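Spare computer mice are to be sorted and boxed before they go back to the shelf. The procedure below applies to all loose mice returned from desks, training rooms and the loan counter at the Trultgate site. Allow 18 minutes for a small batch.

## Before you start

Choose a flat, hard surface with enough room to set the mice down without stacking them. You will need:

- one white plastic box with a lid
- a dry microfiber cloth
- a soft brush for crumbs and dust
- cable ties, for corded models only
- the Hesar stock sheet

Move plants and ornaments to the sides or the back of the surface. They may stay in the room, but the middle must be free.
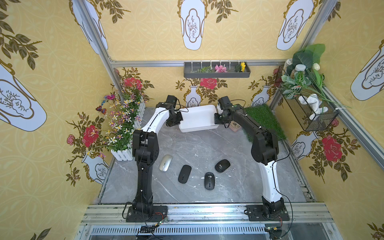 **Equipment Services, Reisinger Building — page maintained by Mirjam Aigner**

## Sorting

1. Set the mice out separately, with the buttons facing up. Black mice are easily confused with one another, so leave a hand's width between them where space allows.
2. Place any gray or silver mouse to one side. Light-colored models are recorded on a separate line of the stock sheet.
3. Turn each mouse over and read the asset label. If the label is missing, write "no label" on the sheet and continue.
4. Open the battery cover on wireless models and remove the batteries. Do not store a mouse with batteries inside, even for a short period.
5. Return any USB receiver to its slot in the mouse. Loose receivers go in the envelope marked Jornis.

## Cleaning

Wipe the top and sides of each mouse with the dry cloth. Use the brush around the scroll wheel, then along the seam between the buttons. Liquid cleaner is permitted on the cloth only and must never be sprayed on the device.

Small white specks and crumbs tend to gather on the work surface. Brush these away before the mice are packed — otherwise they end up in the box.

## Packing

Set the box down next to the mice and check that it is clean inside.

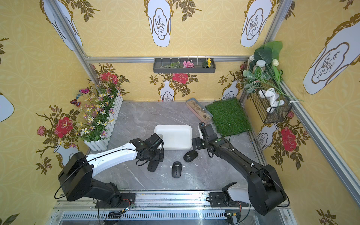
Place the mice in a single layer, all facing the same direction. Corded models go in last, with the cable folded and tied. Do not wrap the cable around the body of the mouse, as this strains the point where it enters the shell.

Close the lid without pressing. If it does not sit level, remove one mouse and start a second box. Label the short end with the shelf number and your initials.

## Storage

Filled boxes are kept in room 137. Damaged mice are not boxed and should be handed in at the loan counter with a short note of the fault. Questions about the stock sheet may be directed to extension 248.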